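The Box Is Still Open

By Halina Kubiak
15 July 2023

Every April the catalogs start landing on my desk at Istton, and every April the robots in them are a little closer to doing the dishes. I run a packing floor. I would love to be sold one. So far I keep sending the salespeople home with a cup of coffee and a problem they can't answer, and the problem is a cardboard box.

A flat mailer with a tuck-in lid takes a new hire one morning to learn. You fold the walls up, put the goods in, bring the lid over, and push the tab home without crushing it. Cardboard springs back. The tab catches. Your thumb feels it catch and you ease off, and you could do all of it while talking about your sister's wedding.

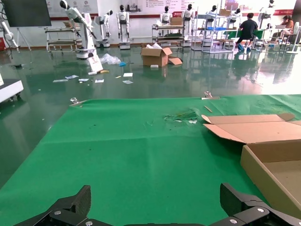 Danuta Krajewska wrote to me after an earlier column to say I was being unfair. Her argument was that dishwashers were bad once too, and that a machine which closes a box slowly all night still closes more boxes than a person who has gone home. I take the point about the night. I would take it further if someone had to pay for the boxes it tears.

My other complaint is with the word "chores." It covers wiping a counter, which a machine might fake, and putting away cables, which I doubt one will do well in my working life. A cable has no shape until you give it one. Pull on a loop and three others come along. We ship 508 mailers on a busy shift, and the ones that come back to the bench are nearly always the ones with cords in them, bulging so the lid won't sit.

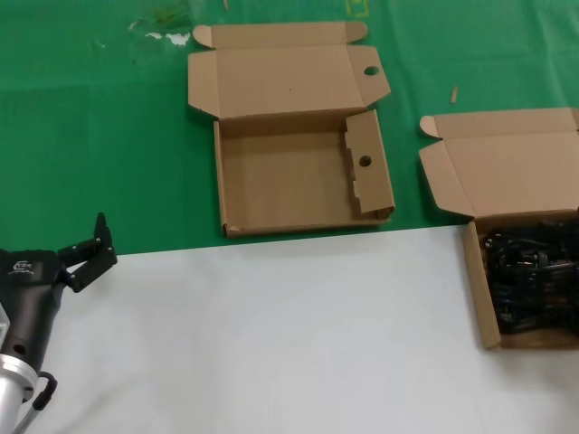
One tray bare, the other full of black cables, and both lids up.

Trilmont offered us a trial last year. The price was for 52 weeks and the small print asked for a technician on site during running hours. I asked what the technician would be doing. Helping, they said. I have helpers already, and they can close a box.

Show me a full shift of mailers with cords inside and the tabs tucked, on my floor, with my cheap cardboard. I'll sign that afternoon.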